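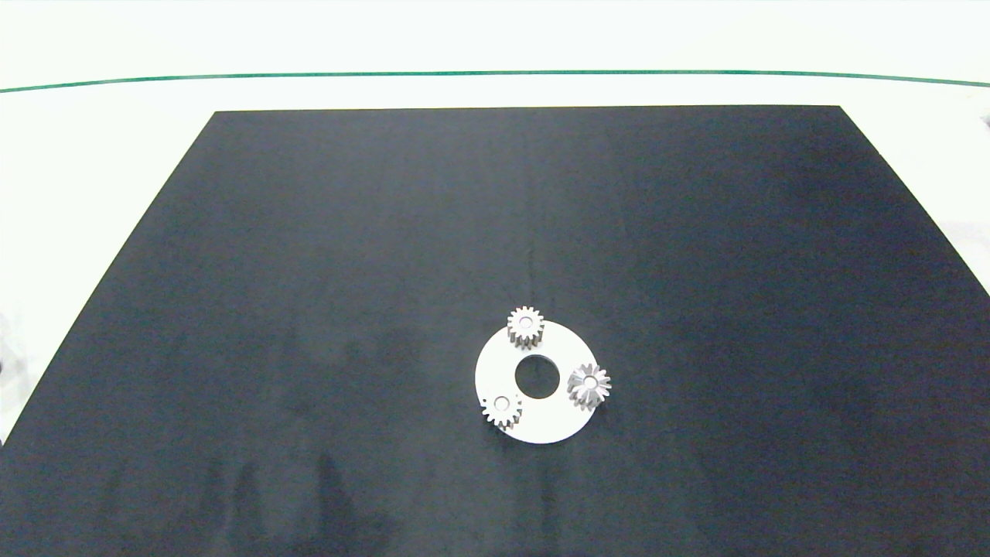

Small wheels, big fuss: an evening with Orsolya Halász and her gears

27 November 2021
By Tien-fu Hsiao

Print this article | E-mail this article

Orsolya Halász can talk about gear teeth for a very long time, and I mean that as praise. I had gone to the Medus workshop to ask her about the beginners' course she started in September, and before I had my coat off she had put a small steel gear in my hand and asked me which way round I thought it went.

"Either way!" she said, delighted, when I took too long. "It's a spur gear. The teeth run straight across. Helical ones are another matter, and we don't touch those until people have stopped being afraid of the straight ones."

She has been fond of the things for 34 years, ever since her uncle let her take apart a kitchen scale and then made her put it back together. The scale never weighed properly again. She still has it.

The course runs over seven evenings, and the first two are spent almost entirely on looking and handling. Halász likes a dark surface for the metal parts and will go on about it to anyone. "On a pale bench you lose the teeth in the glare," she said. "Put the same gear on something black and matt and you see every edge. You see the dirt as well, so there's no excuse for leaving it on."

I asked about the flat white ring with small gears set out on it, which I had taken for some sort of tray.

"People love arranging those," she said. "Give anyone a round plate and three gears and they'll space them evenly without being told. Then I ask them what happens if there's another gear in the middle and a toothed ring round the outside, and off we go — planetary gearing, before the tea's made." 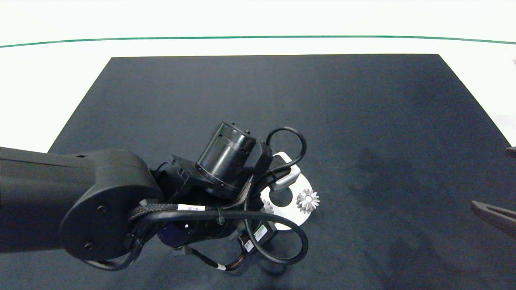 It is a lovely way into the subject. One of this year's group, Ilona Dobos, had come along wanting to mend a hand-cranked coffee grinder and ended up drawing gear trains on the backs of envelopes. Kristóf Bíró, who takes the later evenings, has a stack of them pinned up by the sink. He teaches the arithmetic, and Halász is frank about the split. "Kristóf does ratios. I do fingers. I want people to roll one gear against another and feel where it catches."

What does she listen for? "A dry sort of tick. If it comes once every turn, you've got one bad tooth, and you can mark it with a pencil and find it again. If it comes all the time, your centres are too close. Move them apart by a hair and try again."

She keeps the loose gears in old tobacco tins sorted by bore, which she thinks matters far more than the number of teeth. "A gear that won't go on the shaft is an ornament," she said. Tassanee Thongdee, over from the Gevis model club to borrow a reamer, disagreed quite loudly from the doorway, and the two of them were still at it when I went to rinse my cup.
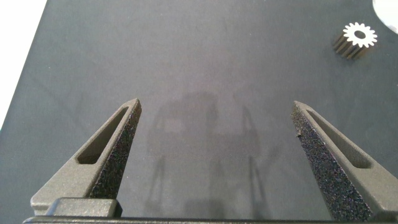 A small metal spur gear, with its round bore facing upwards.

Halász stands her gears on their flat faces while she works, to stop them rolling off. Over four of them have gone under the floorboards at Medus, by her own reckoning, and she speaks of each with real sorrow. The next course will have an extra evening on cutting teeth by hand, with files. "It's slow and your first one will be dreadful," she said. "Mine was. I wore it on a string for a year!"

Print this article | E-mail this article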